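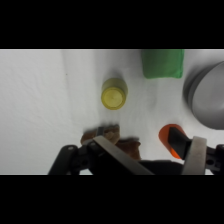 Why Do Comets Have Tails?

By Mitra Shahbazi, Clellow Young Stargazers
Feb 6, 2021

A comet is a lump of ice, dust and rock that goes around the Sun. The solid part is called the nucleus. Many are only a few miles across, about the size of a town. When a comet is far from the Sun, it is dark and very cold, and it has no tail at all.

What happens near the Sun

As the comet gets closer, sunlight warms it up. The ice does not melt into puddles. It turns straight into gas, and the gas carries dust away with it. Gas and dust spread out to make a fuzzy cloud around the nucleus. This cloud is called the coma.

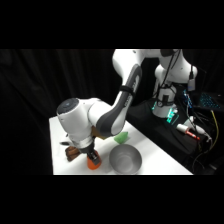

The coma can grow wider than a planet, even though the nucleus inside it is tiny. Sunlight then pushes on the dust and makes a tail that can stretch for millions of miles.

Two tails

Most bright comets have two tails – one of dust and one of gas. The dust tail is whitish or yellow and often curves. The gas tail is bluish and straighter. It is blown back by the solar wind, a stream of tiny particles that comes from the Sun all the time.

Both tails point more or less away from the Sun. When a comet is heading back out into space, its tails go ahead of it.

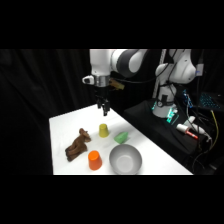
Can I see one?

Sometimes. Most comets are too faint to see without a telescope, but every few years one gets bright enough to see with just your eyes. Czesław Witkowska, who runs our November sky nights, has been looking for comets for 40 years and still uses binoculars most of the time. Find a dark place, go with an adult, and give your eyes 23 minutes or more to get used to the dark.

Words to know

Nucleus: the solid middle of a comet
Coma: the cloud of gas and dust around it
Solar wind: particles that stream out from the Sun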